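The Bracket

The car came back to the Trunammont shed with a note taped to the steering wheel: brakes early, no cause found. I had read that note before, in different handwriting. No cause found meant that someone had plugged in a laptop, watched a bar go green and gone for lunch.

"Odness says it's the software," said the young man who had driven it in. He was new and believed what Odness said. Odness wrote the software, so I thought it decent of them to own up, until he added that the update would be ready in October.

"And until then?"

"We drive it carefully."

I opened the door and got in. The company had paid for bright green stripes on the bonnet before it paid for a second set of calibration boards, and I had been holding a grudge against those stripes since spring. The rest of the car I had nothing against. It did what its camera told it, and if its camera told it rubbish it did rubbish, promptly.

I took the trim off from behind the mirror and put my thumb on the camera. It didn't wobble. I pushed harder, and it still didn't, and I was annoyed, because I had already made up my mind that it was the bracket.

Milagros Quispe came over with her tea. She had twenty years of fitting windscreens behind her and thought very little of anything invented since.

"Run the target," she said.

We rolled the car up to the tape on the floor and wheeled the board out. The routine takes 12 minutes. The bar went green. I ran it again with the engine off and the door shut, and it went green again, and the young man said, "So it's fine," and Milagros looked at him until he went to find a broom.

"It passes cold," she said. "What did it do out there?"

I said I hadn't been out there. She said that was what she thought.

So we took it to Edby, where the note said the trouble was. She drove, with her hands on the wheel and the clever part switched to watching only, and I sat with the laptop burning my knees. It was a bright day and the cabin warmed up quickly. The car gave us its opinion on everything: hedges, bins, the width of the road. At the big junction it gave its opinion of the Audi.
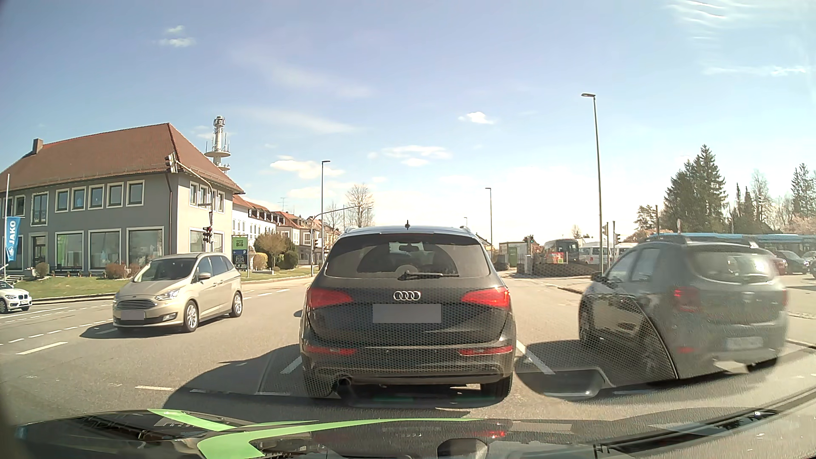
The junction at Edby, from our side of the green stripes.

"Too close," I said. "It wants the brakes on."

"It isn't too close. I could park a pony in there."

"I'm only telling you what it thinks."

What it thought was that the Audi's bumper sat lower in the world than it did. The grey SUV over to the right had sunk too, and so had the beige Ford on the left, and the dashes painted on the road came out nearer than any of my own sums would put them. If one car had been wrong I would have blamed the software with pleasure. The whole street had gone down together, houses and all.

"It's nodding," said Milagros.

She pulled in past the lights and I put my thumb on the camera again. The housing was hot. I pushed, and this time it gave, hardly more than a hair, and came back slowly, like something set in toffee.

It was glue. The bracket was a Sowah part, and the Sowah sheet, which I had in the glovebox under a bag of mints, asked for a pad good to 64 degrees. Somebody had used the pads from the other box, the cheap ones for number plates and badges, good to 55. In the shed in the morning that pad was as firm as a tooth. Behind glass, in sun, it let the camera bow its head a little, and every evening it cooled and stuck again wherever it happened to be. The bar went green because by then there was nothing wrong.

Back at the shed I cut the bracket off with fishing line and scraped the glass clean with a plastic blade. Milagros wiped it down twice. She wouldn't let me touch the new pad with my fingers, so I held the lamp while she set it, pressed it and leaned on it for far longer than the sheet asked.

"Heat it," she said.

We put the workshop heater on the screen and ran the board again with the camera good and warm. Green. I pushed with my thumb and got nothing back. I pushed again after the kettle had boiled.

The young man wanted to know what to write for Odness.

"Write that it was a pad."

"They've put 200 hours into the update."

"Then they'll want to know."

He wrote it, and read it out, and it sounded very small. Odness answered before we had locked up. They thanked us for our input and said the behaviour was consistent with their findings, and that the update would still go ahead.

Milagros was at the back, going through the other box. She tipped the cheap pads into a bucket and then stood looking down the row at the other cars, all with their stripes.

"Who did those?" she said.

I went to get the fishing line.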